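Notes for week 4: where your breakfast gets its price

Okay, so last time we ran out of clock halfway through fixed and variable costs, and a few of you came up afterward looking worried. Don't be! We're going to do it all again with a bakery, which is how I learned it myself, and I think it's the friendliest way in. Get a pencil. You'll want to scribble on this handout.

Some words first, because the textbook makes them sound harder than they are.

Fixed cost: what you pay even if you sell nothing at all. Rent, insurance, the loan on the oven.

Variable cost: what you pay for each extra thing you make. Flour, butter, the paper bag.

Contribution: price minus variable cost. I like to think of it as the bit of each sale that goes off to help pay the rent (my old teacher called it "the rent helper" and I've never shaken it).

Break-even: how many you need to sell before all those little bits cover the fixed cost.

Our bakery is called Tarkham. It sells one kind of breakfast roll and nothing else, which is a terrible way to run a bakery but a lovely way to do arithmetic. The fixed cost is $400 a day. Yes, that's high, they're on a nice street. Each roll sells for $4 and costs $3 in ingredients and packaging. So every roll sends one dollar toward the rent, and Tarkham has to sell 400 rolls before it has made a cent. If it only sells 300, it's a hundred dollars in the hole for the day.

Stop there and do one yourself: what happens if the price goes up to $5 and everything else stays put? Work it out before you read on, please. I can't see you but I'll know.

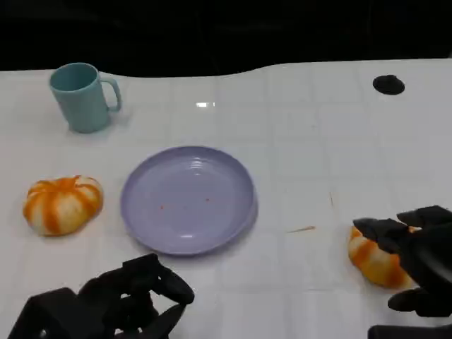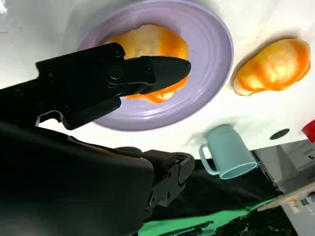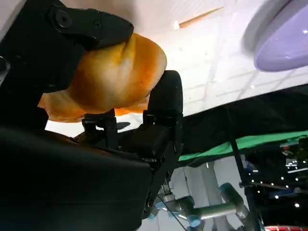
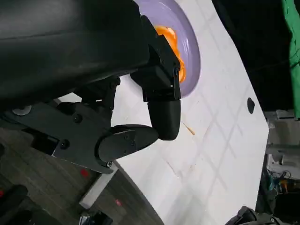 So at $5 the contribution doubles to two dollars a roll and the break-even drops from 400 to 200. Half the rolls for one more dollar! People always gasp a little at that one, and then somebody sensible asks whether anybody will still buy the things, and we're into demand, which I promised to leave until November and can't quite manage to. Think about what a customer is paying for. A roll with a shiny golden-brown crust, on a lavender-purple plate with a ribbed rim, feels like a different purchase from the same roll handed over in a bag, and people will often pay more for it. The flour didn't change. But now Tarkham owns plates, and plates have to be bought and washed and replaced, so where do they go in our sums? Buying a stack of them is a fixed cost, more or less. Washing is trickier: if you pay a dishwasher for the whole shift, it's fixed, and if you pay per load, it creeps over to the variable side.

This is the part I most want you to take away from the course, so put a star by it. A cost isn't fixed or variable by nature. It depends on how you agreed to pay for it and how far ahead you're looking. Over one morning nearly everything is fixed, even the staff. Over ten years nearly nothing is, and you could move the whole shop.

A second case, with a bit more mess in it. Pearce is a catering outfit that delivers to offices. Its van is leased by the month (fixed) but the fuel depends on how far it goes (variable, but with miles and not rolls!). Last month Pearce made 1,382 deliveries, and the owner wants to know what each delivery "really" cost. You can divide the lease by 1,382 and get a number, sure. Just remember that number would've been different if the month had been slow, and the lease wouldn't have changed one bit. I've watched perfectly smart people turn down a decent job because it didn't cover its share of the van, when the van was sitting in the lot already paid for. If the extra job covers its fuel, its food and the driver's extra time, and it doesn't bump a better job, it's probably worth taking.

Sunk costs live right next door to this. Suppose Tarkham paid for a fancy ordering system from a company called Cluseck and it was a flop. The money's gone. Whether to keep using it depends only on what comes next, and "but we paid so much for it" doesn't belong in the decision. It hurts, I know. I have an exercise bike.

For next time:

Read chapter 4, skipping the boxed section on taxes.

Pick something you bought this week for breakfast or lunch and list every cost you can think of behind it. Split them into fixed and variable and mark the ones you argued with yourself over. Those are the ones we'll talk about.

Redo the Tarkham sums with ingredients at $3.50 and the price back at $4. The answer's a bit scary, so check it twice.

Bring the Korico worksheet if you still have it. If you've lost it, share with a neighbor, I'm out of copies.

Comments

Ville Vainio: Thanks for putting these up. I got 800 rolls for the last one, is that right? Seems like a lot of rolls for one street.

marlo_k: I got 800 too. Also my husband and I had a whole argument about whether the plates are fixed if you keep breaking them.

Ville Vainio: I'd say variable if you break one for every so many customers.

nightclass_dee: The van part finally made sense to me. Could we do one more like that before the test?

We use cookies to remember your settings and count visits. By continuing to browse you agree to this. Accept | Manage choices

Contact | © 2023 Everyday Economics evening course | Back to top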